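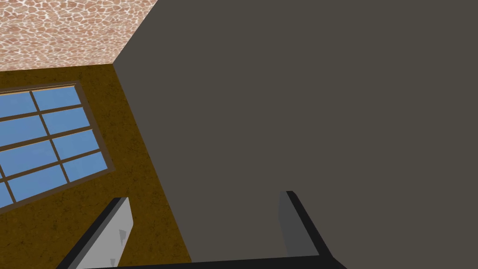

Gray wall, brown wall, pebbly ceiling

Hi all,

Replying to the question from Saturday, quoted so the digest readers can follow along:

> I finally joined the Stolik swap and my first envelope came from a member
> in Gromley, with five kinds of dry beans in it. One is labeled only
> "Ziltgate pole, brown." Does anyone know it? Also, I have never saved bean
> seed before. How far apart do I need to keep the varieties, and can I still
> eat some of them? I have one long bed and a fence. Sorry if this has been
> covered, I couldn't get the archive search to work.

Oh, you got the Ziltgate! I'm so happy somebody new is growing it. I have had it going for years and it is still the one I look forward to most. It climbs like crazy (mine went over the top of a seven-foot fence and started down the neighbor's side), the flowers are pale lilac, and the beans cook up creamy without falling apart. Give it something tall and strong. I lost a whole row one summer because I used skinny bamboo and we got one good windstorm in August.

On spacing, you can relax a lot. Common beans mostly pollinate themselves before the flower even opens, so crosses are pretty rare. Ten feet between varieties has been fine for me, and if all you have is one long bed I'd put the pole beans on the fence and the bush types at the far end, with something else in the middle. Squash, lettuce, whatever you like. If your yard is full of bumblebees you may get an odd one now and then. When you shell them, pull out anything that looks different and grow it separately the next year just to see. That is half the fun!
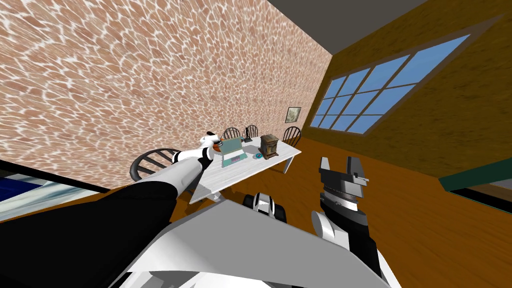 Runner beans are another story. They cross very easily with other runners, so stick to one kind if you want to save it. Check your envelope for Gökçe, the big white one, which gets passed around with the dry beans but is a runner. It won't bother your Ziltgate at all, it just shouldn't bloom near a different runner.

And yes, please eat some! Pick your seed plants early in the season, tie a piece of yarn on them, and then leave those alone. The temptation is to eat all the nice early pods and save whatever is left in October, and after a few years of that you have a later bean. Let the pods go tan and rattly on the vine. If frost is coming, pull the whole plants and hang them upside down in the garage with an old sheet underneath, because some will pop.

For drying, my test is the hammer. Put one bean on the step and hit it. If it shatters it's ready for a jar, if it squashes it needs another week or two. Then I freeze the sealed jar for 5 days to take care of weevils, and let it come all the way back to room temperature before I open it.

I weighed my Ziltgate last fall for once: 111 seeds kept back for planting and swapping, and 500 grams for soup. That was off one short piece of fence, so you can see why I go on about it.

If you end up with extra, the list still needs more people sending out the bush types. And the old spacing thread is number 274 in the archive. The search is broken for me too, but you can scroll back to it by number.

Happy planting, and do tell us what color your flowers are!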